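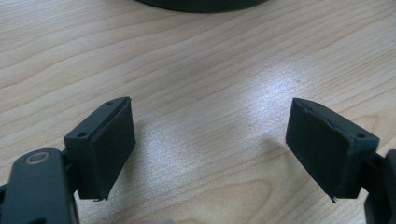
Caring for the Household, Unit 4: Wooden Tabletops

Handout to keep. Please bring it back with you in June, with your own notes in the margins, because we'll be adding to it.

Welcome back, everyone. Last time we got so deep into the subject of drawers that we ran well past the end of the session, so I have written this one out more fully than usual and you can read along at your own pace. The subject is the tabletop, and by that I mean the plain wooden top that people eat at, write at, fold the sheets on and put the groceries down on. It gets more use than almost anything else in the house, and most of us learned to look after it by being shouted at over a wet glass.

1. Getting to know the surface

Before you clean anything, look at it properly. Clear off the top, or at least push things to the back, and bend down until your eye is nearly level with the wood. Find a window or a lamp and move your head until you catch the shine. You are looking at the finish now, and the wood underneath more or less disappears in the bright part. That glare is your best friend in this course. Smears, rings, crumbs that have stuck down and small scratches all show up inside it or along its edges, and the same marks can be quite invisible from a normal standing height.

Now step to one side so the shine moves off and the grain comes back. On a pale top the grain may be long wavy streaks, or it may loop and curl in places where the board was cut near the middle of the tree or close to a knot. Follow a few lines with your finger. You want to know which way they run before you pick up a cloth, and on some tables they run at quite an angle to the edge, so please don't assume that "along the grain" means "along the table."

2. What kind of finish is it?

For our purposes there are two big families. Some finishes sit on top of the wood like a skin (varnish, lacquer and their many cousins), and some soak into it (oils, and to some extent wax, though wax likes to sit about on the surface as well). A skin finish feels smooth and a little slippery, and a drop of water will stand up on it for a good while. An oiled top feels more like wood, and if it is due for a new coat the drop will flatten out and leave a darker spot.

Do the drop test somewhere out of the way, near a corner, and wipe it up after a minute or two. Write down what you saw. People come back in a month having forgotten completely, me included.

If you have the shorter Grelleo sheet from Unit 2, the table on the back of it still holds, except that I have changed my mind about vinegar. Leave vinegar in the kitchen cupboard for this unit.

3. The everyday wipe

Lift things, don't slide them. This goes double for anything heavy with a hard base, such as a crock, a pot or a big round canister, which may have a grain of sand or sugar under it. One short push across a glossy top and you have a scratch that you will see every evening when the lamp is on.

Brush or dust off the crumbs first with a dry cloth. Then take a second cloth, dampened with plain lukewarm water and wrung out hard, harder than you think, and wipe with the grain in long passes. Overlap them a little, the way you would mow a lawn. If there is something greasy, put one small drop of dish soap in the water and go over it again afterward with plain water. Finish with a dry cloth right away.

Then go back to your window and look for the shine again! Streaks nearly always mean too much soap or a tired cloth. A cloudy look all over usually means old polish has built up, and we will deal with that in June.

4. Rings, sticky spots and little accidents

White rings are usually moisture caught in the finish. Leave them alone for a day first, with nothing standing on them, as a fair number fade by themselves. If the ring stays, rub very gently with a soft cloth and a dab of plain paste wax, going with the grain, and stop every so often to look.

Dark rings are another matter. Those have often gone down into the wood, and no amount of rubbing from above will reach them. Please do not start sanding on the strength of this handout.

For something sticky, lay a damp, warm cloth over the spot for a minute and let it do the work. I know how tempting the back of a butter knife is. For candle wax, let it harden completely and ease it up with the edge of an old plastic card, held nearly flat.

5. Where the table stands

A top near a sunny window will change color over the years, and pale wood often turns warmer and more yellow. There is no harm in it, but it happens unevenly if the same bowl or runner stays in the same place. Shift things around when you think of it. Our long table in the Ekcombe room had a runner down the middle for so many winters that you could still see the stripe after we took it away.

Keep hot pans off it altogether, mats or no mats, unless the mat is a thick one. Thin cloth mats let a surprising amount of heat through.

6. Practice for this week

Choose one wooden top at home, and it can be a small one. Look at it in glancing light as in part 1, and make a rough pencil drawing of the surface showing which way the grain goes and where the marks are. Do the drop test. Wipe it down as in part 3 every day until we meet again, and note anything that changes. Half a page is plenty.

If you haven't got a wooden table, the boards in the Hennessy cupboard may be signed out, one to a person. There are also spare cotton cloths in the basket by the door. Wash them without fabric softener before you return them, as it leaves a film that ends up on the next person's table.

Reading: Jimlow packet, pages 47 to 80. The long section on stripping old paint can be skipped for now, though it is a good read on a rainy afternoon.

Drawings and notes are due May 22, 2026. Pencil is fine, and so is messy.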